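협동로봇 작업셀, 사람과의 거리를 어떻게 정할 것인가
2025년 7월

협동로봇을 도입한 사업장에서 가장 자주 나오는 오해는 안전펜스를 없애도 된다는 해석이다. 협동 운전의 허용 여부는 로봇 본체의 사양표가 아니라 그리퍼, 대상물, 작업대, 주변 가구까지 포함한 작업셀 단위의 위험성 평가로 정한다. 본체가 힘 제한 기능을 갖추었더라도 손끝에 날카로운 부품을 물리면 평가는 처음부터 다시 해야 한다.

자동화 설비 컨설팅사 트러니드게이트는 지난 5월 소형 부품 취급 작업셀에 적용할 내부 지침을 개정했다. 하버리지, 베니턴 두 사업장의 점검 기록 1,763건을 검토한 결과다. 이 가운데 574건이 배선과 케이블 처리에 관한 지적이었고, 로봇 제어 자체의 결함으로 분류된 것은 19건에 그쳤다.

접근 구역과 통로

개정 지침은 작업대 둘레의 통로 폭을 600mm 이상으로 규정한다. 선반이나 의자를 놓은 뒤 남는 폭을 기준으로 하며, 도면상 수치로 갈음할 수 없다. 작업자가 로봇의 도달 범위에 상시 머무는 배치라면 속도 감시 또는 힘 제한 중 어느 방식을 쓰는지 셀 입구에 표기한다. 견학자와 타 공정 인원도 노출 인원에 포함해 평가한다.

케이블 고정

외부 케이블은 암의 굵기가 변하는 지점 앞에서 한 번 고정하고, 손목 관절의 회전에 필요한 여유 길이를 둔다. 여유가 모자라면 커넥터에 인장이 걸리고, 지나치면 처진 부분이 작업대 위 물체나 주변 구조물에 걸린다. 점검자는 손목을 양방향 한계까지 저속으로 돌려 최대 처짐 위치를 기록한다. 스트랩은 소모품으로 관리한다.

흰색 암에 검은 스트랩으로 묶인 굵은 케이블이 완만하게 늘어졌다가 손목부로 다시 올라간다. 그리퍼는 작은 청록색 물체를 작업대 바로 위에서 물고 있고, 뒤쪽 선반 너머에 사람이 서 있다.

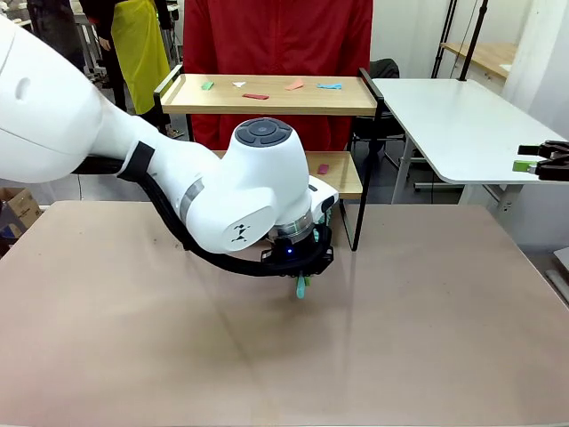 파지와 해제

대상물을 문 상태에서 정지 신호가 들어왔을 때 그리퍼가 파지를 유지할지 해제할지는 대상물별로 정한다. 파트와리 공정 표준서 양식에는 이 항목이 별도 칸으로 있어 누락을 확인하기 쉽다. 가벼운 소형 부품은 유지를 기본값으로 하되, 손가락 끼임이 예상되면 수동 개방 절차를 함께 적는다. 표시등의 색과 의미는 셀마다 다르게 쓰지 않는다.

기록과 재평가

그리퍼 손가락, 대상물, 선반 위치 중 하나라도 바뀌면 변경 일자와 변경 전후 치수를 남기고 해당 항목을 재평가한다. 프로그램만 수정한 경우에도 최대 속도나 경유점이 달라졌다면 같은 절차를 따른다. 평가서는 최신본을 셀 옆에 비치하고, 이전 판은 별도로 보관한다.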